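Home | Arms | End Tools | Research Kits | Downloads | Contact

Trilomport Bench Kit for PC Disassembly Research

The Trilomport is a bench setup for labs that want a robot arm to take apart desktop computers, and to learn how from people. It grew out of a project at Usholm, where the question was simple to ask and fun to chase: can an arm learn to work inside a used tower from demonstrations alone, with no CAD model of the machine in front of it?

Old towers are wonderful test objects. Every maker hides the latches somewhere else, cables wander across whatever you want to reach, and there is very little room for a gripper to turn around. A policy that looks great on a clean pegboard gets humbled fast in there (ours certainly did!).

What's in the kit

- Slatted aluminum work table, so fixtures can be bolted down and moved
- Mounting plate for the arm
- Two-finger gripper with slim tips
- Wrist camera and bracket, plus a fixed camera for the workspace
- Gray plastic fixture tray with posts and slots for small boards
- Ortner recording software, which logs joint positions, gripper width and both camera streams on one clock

The arm is ordered separately. Tell us which one you have and we'll check the flange pattern before we ship.

The method

An operator guides the arm through a short task, such as approaching the CPU socket or reaching for a drive release. Ortner splits the recording wherever the gripper changes state, and each piece becomes its own training clip. The trained policy then predicts short bursts of motion and looks again through both cameras before the next one.

The part we're most excited about is the approach phase. We used to train it together with the grasp, and the arm would hurry. Giving the approach its own clips, with the tips stopping just short of the part, made a bigger difference than anything we changed in the network. The Usholm set holds 3232 clips from 581 recorded sessions, on 19 tower models. The policy still struggles with cables lying over a latch, and we'd love to see somebody crack that.
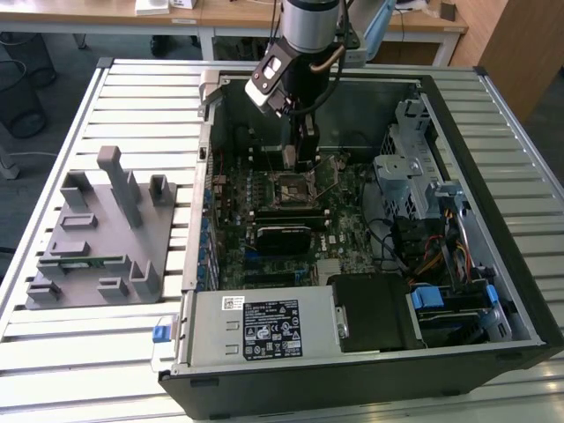

Hannelore Hämmerli wrote to us in November that her group had been skeptical of splitting the clips at all, and that they tried it mostly to prove us wrong. They kept it. Her one complaint was that the wrist view gets very little useful signal once the fingers are deep in the case, and she asked for a steeper camera angle. Version 2 of the bracket has an adjustable tilt, so please try it and tell us what you find.

Setup notes

Lay the tower on its side with the cover off. Clamp it at the chassis, never at the drive cage. Run the camera calibration again after moving the bracket, even a little. Power supplies should stay closed; our tasks don't go inside them.

The write-up, "Stopping Short: Approach Clips for Learned PC Disassembly" (Vinzenz Stöckli, February 2022), is on the Downloads page along with the clip format and the training settings. Spare fingertips are listed under End Tools.

Pukdale Research Equipment | Contact us | © Pukdale | Back to top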